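Why is some rubbish so light?

Hello, it's me again, Elsie Tindall, and this week I want to talk about the stuff that ends up on top of your bed. You know how it goes. Someone says "tidy your room", so you pick everything up and put it on the bedspread, and then the bed is the messy bit! I do it too. I think it's quite a good way to start, as long as you finish before bedtime.

So let's sort a bed together. I like to ask one question about each thing: what is it made of?
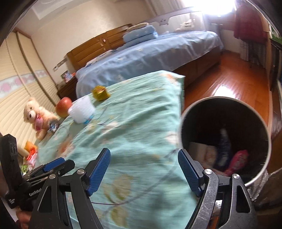 A teddy, an apple, a white plastic cup and a shiny gold-coloured box on a flowery bedspread.

Teddy is easy, because teddies stay. An apple goes back to the kitchen (or into your tummy). A plastic cup can be washed and used again for ages – I have one that holds 23 felt-tip pens, and it used to be for juice.

Wrappers are trickier. Some are paper, some are plastic, and some shiny ones are plastic with a very thin layer of metal on them. Try the scrunch test. Squash the wrapper in your fist and then let go. If it stays in a ball, it is probably foil. If it springs open again, it is probably plastic, and in lots of places that means the ordinary bin.

Now for my favourite, which is foam! The white sort you find packed in boxes feels like almost nothing when you pick it up. 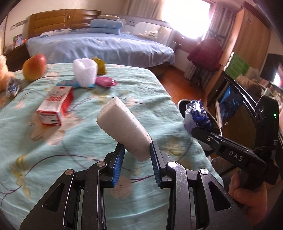 The reason it's so light is that most of it is air. It begins as tiny plastic beads. Steam makes the beads puff up, a bit like popcorn, and then they get pressed together in a mould until they stick. All those little pockets of air make it squashy enough to look after something that might break, like a mug or a lamp. Air is bad at carrying heat as well, so foam is handy for keeping fish cold on the way to the shop.

The trouble with foam is that it crumbles, and the crumbs get everywhere. Please don't snap it up on your bed! I did that last December and I was still finding white bits in my socks 7 weeks later. Keep the pieces whole, and ask a grown-up what your council does with them. Clean card boxes are much simpler – squash them flat and pop them in with the paper and card.

If you have a good bit of foam left over, stick some cocktail sticks in it and use it to hold your paintings up while they dry.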